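Can a robot do the chores yet?

I got asked this again on Sunday, and my answer is still mostly no. It depends on the chore. The Grodo in our stockroom moves crates between two marked bays and does it well enough. The Bivisska arm folds towels if they are all the same size, and took 11 minutes over a pile I could have done in two.

The errands interest me more. Posting a letter, sweeping the front, putting a bag out. Before any of that a machine has to get along a pavement, so I have been going through the Drullholm simulator, where you can send a virtual robot out as often as you like. The work at hand is just getting from one end to the other.

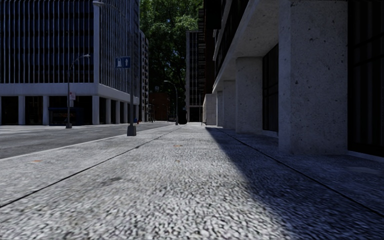
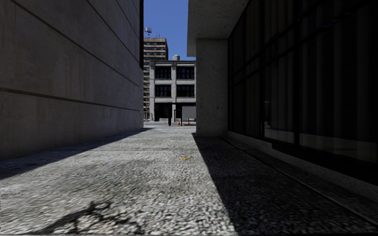
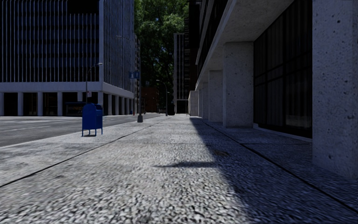

Simulated street and alley, with strong shadows across the paving in all three.

Shadows are a good test. My old Pugh vacuum treats a dark rug as a drop and stops dead at it. I logged 1227 runs over the winter, most of them dull, and the bad ones were nearly all hesitation. In 9 of them the robot simply turned round and went home.

I would let one carry a parcel to the corner if I walked beside it. The sweeping I will keep doing myself for now. Next month I want to try kerbs.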